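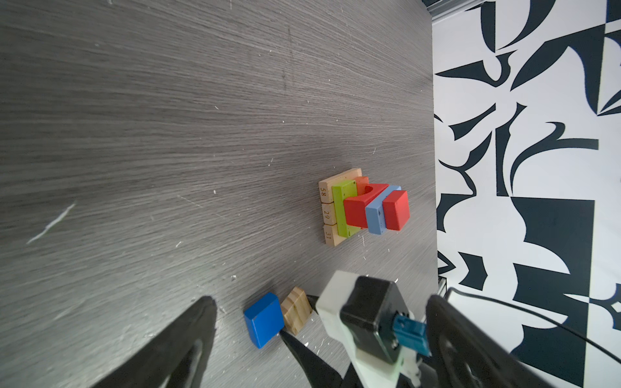
Ein Lob der alten Bauklötze

Als wir im Mai die Wohnung meiner Eltern in Kollitberg ausgeräumt haben, stand ganz hinten in der Abstellkammer ein Leinensack, zugebunden mit einem Schnürsenkel, und ich wusste schon am Geräusch, was darin war, bevor ich ihn überhaupt hochgehoben hatte. Dieses dumpfe, freundliche Klappern vergisst man offenbar nicht, auch wenn man es vierzig Jahre nicht gehört hat. Ich habe mich auf den Boden gesetzt, den Sack ausgekippt und den halben Nachmittag nichts mehr ausgeräumt, was mir meine Geschwister bis heute vorhalten.

Es waren 255 Klötze. Ich weiß das, weil meine Mutter die Zahl mit Wäschetinte auf den Sack geschrieben hatte, und weil ich nachgezählt habe und am Ende auf 255 kam. Kein einziger fehlte! Ich kenne kein anderes Spielzeug, von dem man das nach so langer Zeit sagen könnte, und ich habe selbst zwei Kinder großgezogen und dabei allerhand in Sofaritzen verschwinden sehen.

Nun will ich nicht so tun, als wäre früher alles schöner gewesen. Aber über Bauklötze möchte ich doch einmal ausführlich reden dürfen, denn mir scheint, dass sie in den Kinderzimmern meiner Bekannten nur noch als Dekoration vorkommen, nach Farben geordnet im Regal, in Salbeigrün und Altrosa, und dass kaum noch jemand sie auf den Boden kippt.

Im vergangenen Jahr bekam meine Enkelin zum Geburtstag einen Baukasten von Grareo geschenkt, ein ordentliches Stück, keine Frage, mit Anleitung und nummerierten Tüten. 979 Teile. Wir haben zu zweit drei Abende daran gesessen, und am Ende stand da eine Burg, die genau so aussah wie die Burg auf der Schachtel. Sie war stolz, ich war müde, und seitdem steht die Burg auf der Kommode und wird abgestaubt. Umgebaut hat sie sie nicht. Warum auch, sie ist ja fertig.

Mit den Klötzen aus dem Leinensack geht es anders zu. Da liegt eine Platte schief auf einem Bogen, der Bogen liegt auf dem Rücken, weil er so eine Wanne ergibt, und die Wanne ist heute ein Schiff und nach dem Mittagessen ein Bett für die Katze von nebenan, die selbstverständlich nicht hineinpasst. Wer einem Kind dabei zusieht, merkt schnell, dass man am besten den Mund hält. Ich habe das lernen müssen. Ich bin ein Mensch, der gern sagt, dass die breiten Klötze nach unten gehören.

Sie gehören ja auch nach unten! Aber das sagt einem der Turm schon selbst, und zwar laut, mitten auf die Dielen.

Mir gefällt auch, dass gutes Holz Spuren annimmt. In unserem alten Satz hat einer der Bögen einen Zahnabdruck, vermutlich meinen, und die Ecken der Würfel sind so rund geworden, dass sie nur noch mit Geduld aufeinander stehen. Auch bedruckte Klötze mag ich gern, solche mit Zahlen darauf, die beim Bauen quer und kopfüber zu liegen kommen, und kein Kind stört sich daran. Eine Zahl darf in diesem Alter ruhig einfach ein Muster sein. Das Rechnen kommt früh genug.

Man hört manchmal, Holzspielzeug sei teuer. Das stimmt, wenn man bei Moya vor dem Schaufenster steht, und da stehe ich durchaus öfter, als gut für mich ist. Es stimmt weniger auf dem Flohmarkt, wo ich im Herbst bei einer Haushaltsauflösung einen Beutel für 18 Euro mitgenommen habe, bunt gemischt, lackiert und unlackiert, ein paar Stücke von Drisis dazwischen und ein paar, die wohl jemand selbst zugesägt hat - ein wenig krumm, und gerade die sind jetzt die begehrtesten.

Aufgeräumt wird bei uns übrigens in den Leinensack, mit beiden Händen und ohne Sortieren. Wenn ein halber Turm stehen bleiben soll, bleibt er stehen, notfalls auf dem Esstisch, und dann essen wir eben ein bisschen enger.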